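# How to share the sorting table with a robot arm

At Trostwood we sort returned workwear before it goes to repair. Since June one part of this job is done by a robot arm, which we call Yule. I write these steps for colleagues at the Faltstead site, who will get the same setup soon.

**Before the shift**

1. Empty all pockets by hand. The arm does not feel a pen or a key.
2. Put dark and light clothes in separate bins. Dark knitwear is the most difficult, so give it its own bin.
3. Check the fingers for lint and threads. Do this only when the arm is stopped and the key is in your pocket.

**During the shift**

4. Start with 9 pieces in the bin. If you put more, the arm often takes two together.
5. Stay on your side of the yellow line. When you must reach in, press pause first - also for one second.
6. Look at how each piece is held. A good grip is on one layer, away from buttons and zippers. On knitted parts, watch for loose threads near the fingers.

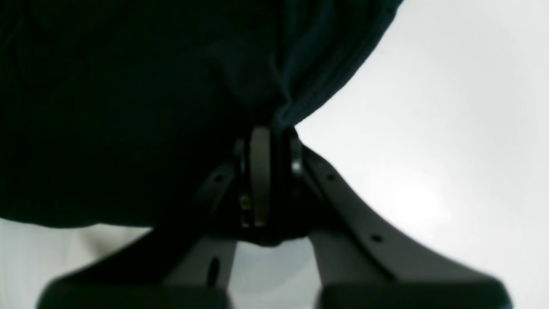 7. If a piece hangs badly, pause, take it out with both hands and lay it in the bin again. Do not pull against the grip. The ribbing gets long and then the piece must go to repair for a new reason.
8. Write every stop in the Tevano log, with the kind of garment. "Sweater, cuff" is enough.

**What is different for us**

Before, two persons lifted and spread clothes the whole day. Now one person feeds the bins and the other inspects and mends. My shoulders are better, but my eyes are more tired, so we change places every 85 minutes. Please keep this rule also when it is busy.

Some of us were afraid for the hours. In our team the hours stayed the same, but the inspecting had to be learned, and it took me longer than I expected. Ask for this training before the arm arrives.

Questions about the log go to Donnie McIver. For a stuck garment, call the shift lead and leave the arm on pause until she comes.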